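Prurno sim, two-arm tidy task: right arm reports a grasp it hasn't made
Status: reopened
Component: Flalex grasp check

Reopening this. The ticket was closed in June with "fixed by new friction values" and I don't believe it. I reran the task on the Benberg build with those values and the log still says "object held" for the right arm while the finger gap reads fully closed. You can't be holding a lump of fruit with no gap.

100 runs overnight, 4 false grasps. The release note claims none in 3,000, but it doesn't say which objects were used, and I suspect they were all boxes.

Views over the robot's body, right arm near the cloth: 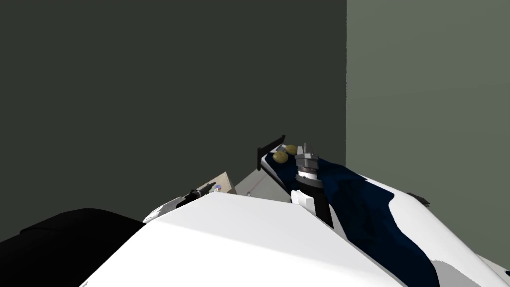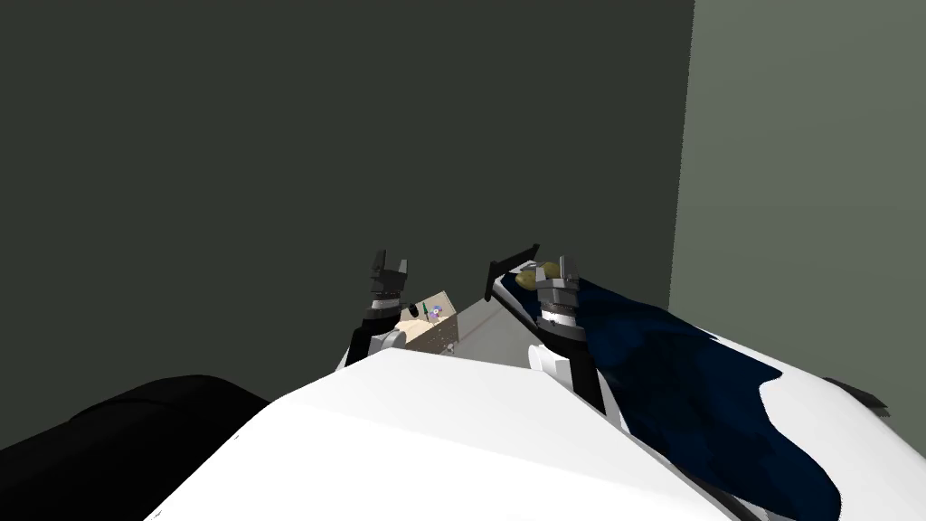
Run 328 is the clearest one to replay. Grasp flag goes true, the arm lifts, and the object pose in the state dump doesn't change at all. The planner then carries on to the place step as if all was well.

Tried so far:
- Halved the closing speed. No change.
- Took the cloth out of the collision set. Still happens, so please don't blame the cloth again.
- Swapped in the older Rafferty contact plugin. Flag behaves, but each run takes around twice as long.

That points at the check itself. My guess is it reads the commanded finger position instead of the measured one. Could someone look at that before changing friction a third time? Leaving this open until I see a clean set on round objects.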